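4 min read

The spice drawer had been on my list since April. I know this because the list is stuck to the fridge and says "spices" with a date next to it, and then a second "spices" underneath in a different pen.

So on 1st June I pulled everything out and put it on the table. The plan was to wipe each jar, decide whether I still believed in it, and put it back in an order a stranger could follow. I own two jars of ground cloves. I have never finished a recipe that called for cloves.

The sorting took most of the afternoon, mainly on account of the Helmy rack, which I bought to make this easier. It arrived with 30 screws and a leaflet in which every step is drawn from the back. The Virkomley one had better reviews but was wider than my drawer, a thing I found out by buying it first.
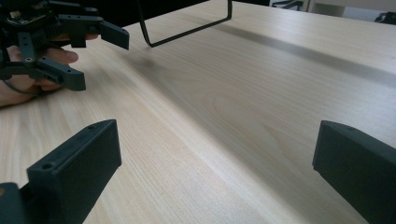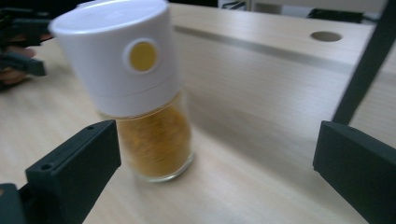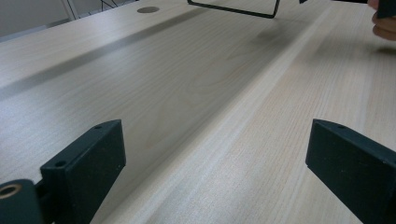

Pale wood in all three, and in the middle one the yellow stuff with the tall white cap.

I have opinions about caps now. A tall one eats up drawer height and makes a small jar look like it's wearing somebody else's hat. On the other hand, I can find it without reading anything, and I can't say that for the Nullstead jars, which are identical from every angle and have the names printed on the bottom. I turned over the paprika four times looking for cumin.

Things that went in the trash: a bay leaf (single), something green from Drarnel that smelled like a pencil case, and a bag of star anise I'd been moving from apartment to apartment out of respect.

The cloves both stayed. I poured one jar into the other, got most of it on the floor, and then had to go find the vacuum. The vacuum closet is also on the list.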